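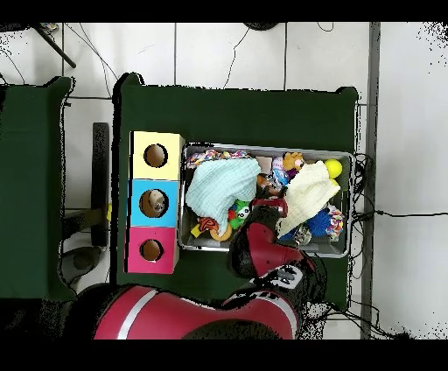
Dark green table on a white tiled floor.

Hundberg Raises $37,000 for Wetland Repair on the Leno River

CLALTUTAU, 24 Sep 2020. The Hundberg Foundation has met its goal for the Leno River wetland fund, with gifts from 100 households and 17 local businesses. Work will begin in May at seven sites between Claltutau and the Au bridge. 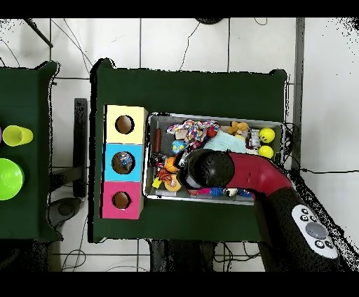 Hundberg Foundation | Department of River Programs

"These sites have lost ground to erosion for years," said Nandi Oosthuizen, director of river programs. "The fund pays for native planting and bank repair."

Pieter Pretorius will manage the field work. Donations received after the close of the campaign will go toward site upkeep.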